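Desk mats, set four: sunflower print
Text and layout by Qianru Cao

Printed mats from the Prindville series, shown with ordinary desk items on them. The sunflower print is number 13 of 16 in the list. Strong colors make small items harder to find – worth knowing before ordering one for a work table.

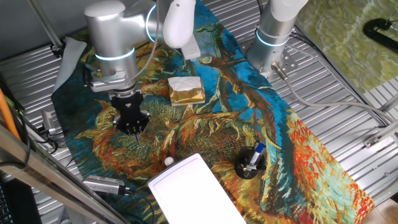
Sunflower mat with a small gold-wrapped package and a round black pen holder. 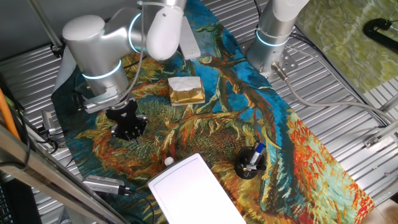

Same mat, same pen holder, blue-and-white marker in it.

Fabric prints ship rolled and need a night under weight before the corners lie flat. Wash cold, no bleach. The plain gray version is 205 in the price list. Orders go to Thibault Bodin by Thursday.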